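About Kondlow

Kondlow helps small manufacturers, labs and training colleges work out what automation equipment to buy, what it will cost to own, and when to order it. We don't sell robots and we take no commission from the companies that do. Our clients pay us a fixed fee for a plan and a budget, and what they do with the plan is up to them.

The company was started by Aoi Katayama, who had spent 11 years in purchasing for a packaging firm in Polby. She had signed for a lot of equipment in that time, and a good part of it sat under a cover because the money had gone on the arm and nothing was left for grippers, fixtures, floor work or training. The first Kondlow budget sheet was one she wrote for her own use. It had a line for every item that had ever surprised her, and we still use a version of it.

What we do

Most projects begin with a task list. We ask the client to write down the jobs they want done, in plain words, and we visit to watch those jobs being done by the people who do them now. After that we write the equipment plan. It covers the machines, tooling, tables, rails and stands, cabling, power, computers, spares, service contracts and staff hours. Each line has a price, a lead time and a name next to it.

We also run bench work of our own. Before a client commits to a full robot cell, it often makes sense to try the task by hand with the same type of gripper. Hand-held grippers cost a small fraction of what an arm does, and a few days with them will tell you a lot about finger length, opening width and how much table you need.
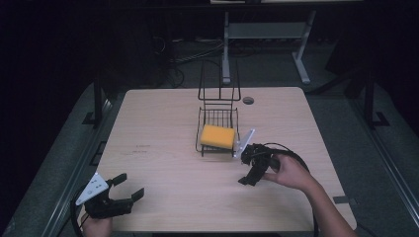 Bench work with two hand-held grippers, a wire dish rack and a sponge.

The household bench is the one visitors ask about. It was set up for Sowa, a client planning a training room for service robots, and the objects on it are ordinary things bought at a store. Soft items are worth testing early. A catalog will give you payload and stroke, but it won't tell you how a given pair of fingers handles foam, and a change of fingers is much cheaper before the purchase order goes out than after. The Sowa plan ended up with 79 lines, and fewer than half of them were for robots.

How we budget

We split every budget into 3 parts: buy, install and keep. "Buy" is the part everyone has a number for. "Install" takes in delivery, floor and electrical work, mounting, safety review and the time your own people will lose while it goes on. "Keep" covers the years after that – replacement fingers, cables, screws, software fees, repairs and training for new staff.

Small parts get their own page. Gripper fingers wear, threaded inserts strip and cables get pulled, and we would like clients to have spares on a shelf before they need them.

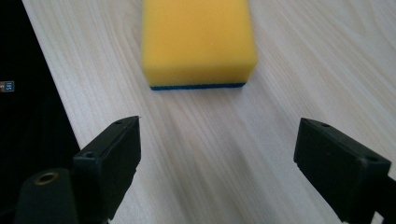 Gripper fingers open, with the sponge on the table ahead.

For clients on a public or school budget, we can phase the plan over more than one year. The Tavosora technical college did it this way. Benches and hand-held tools came first, then one arm, with the second arm held back until the instructors had asked for it in writing. Their orders went in each April to match the college's funding year.

Who we work with

To date we have written 171 equipment plans. Most were for sites with no automation engineer on staff. We are happy to review a quote you already have, and a review can be booked without a full plan. If we think you should wait a year, or stay with the equipment you own, the report will say so.

Working with us

A first call is free. Please have your task list ready, even a rough one, along with floor dimensions and the date your budget closes. Bench visits are by appointment at our Polby office, and you are welcome to bring your own parts to try.

Page last updated Wednesday, December 1, 2021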